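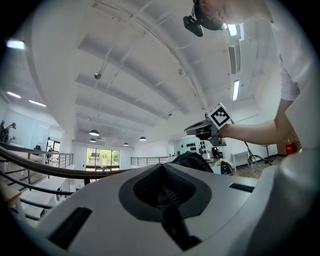
BUSVILLE, June

Section 4. Changing the Filter Cartridge

This section applies to the Gromik under-sink water filter with the standard head. For the twin head, see Section 5.

Replace the cartridge after 364 days of use or when the flow at the tap drops noticeably, whichever comes first. Allow about 45 minutes for the complete job, including flushing.

CAUTION: Do not use the filter on a hot water line. Water above 100 °F will damage the seals.

1. Close the cold water valve under the sink.
2. Open the filter tap and leave it open until the water stops running.
3. Place a shallow pan under the filter bowl.
4. Turn the bowl counterclockwise with the Prikent wrench supplied. Lower it straight down. The bowl will be full of water.
5. Remove the old cartridge and throw it away. It cannot be cleaned.
6. Wash the bowl with mild dish soap and rinse.
7. Take the O-ring out of its groove and check it for nicks. Apply a thin coat of silicone grease and seat it again.
8. Insert the new cartridge with the arrow pointing up.
9. Thread the bowl on by hand until it stops.

NOTE: Do not tighten the bowl with the wrench. Overtightening can crack the collar.

10. Open the valve a quarter turn and check for drips. If the joint is dry, open it fully.
11. Run 2 gallons through the filter tap and discard the water. Gray water during the first flush is carbon dust.
12. Write the date on the label and stick it to the bracket.

If the joint leaks, close the valve and repeat steps 7 through 9. Replacement O-rings are sold under the Yook name in the parts list, Section 9.

Section revised by Ye-rin Byun.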